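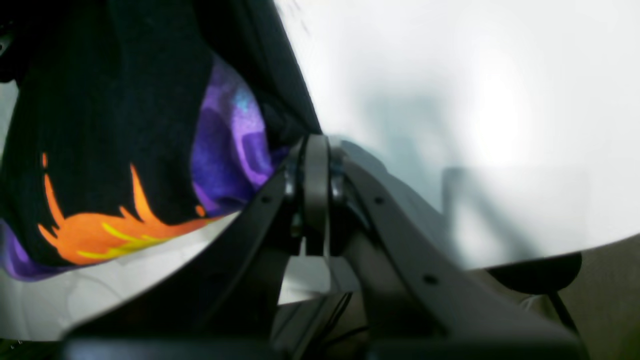

Senyo Appiah has been folding and sorting printed clothing at Walside for long enough that he no longer looks at the pictures on it. "You look at the seams," he says. "The print is for the customer."

Walside takes in returned and unsold clothing, checks it, folds it and sends it out again from a unit in Irley. Appiah started in September, when the sorting was done on two tables by the door. It now has its own room.

Black is the hardest color to work with, he says. Lint shows, and so does deodorant. A shirt with flames or a galaxy print on it is easier in one way, because the eye has something to line up. "With plain black you can have it inside out and not notice until you reach the collar."

He does 200 pieces on a good shift and 63 on a bad one. The bad ones are usually hoodies.

His method is simple. Shake the piece out once, hold it by the shoulders, check front and back, then lay it face down and fold the sides in. Large prints get one fold fewer than the rest. "If you crease a thick print and leave it under a stack, the line stays," he says. "I had 30 come back for that. We steamed them all."

The surface matters too. Appiah likes to work on white - dark fabric stands out against it and loose threads are easy to find. He wipes it down between batches.

The shelving came from Boström and he has no complaints about it, apart from the bottom shelf, which he leaves for bags. Stock is logged in Proment, a program he describes as "fine once you know where the buttons are."

Asked whether he folds his own laundry the same way, he says he does the shirts. Socks go in a drawer.

The room opens to the public for sorted bundles next month. Appiah would like a second steamer before then.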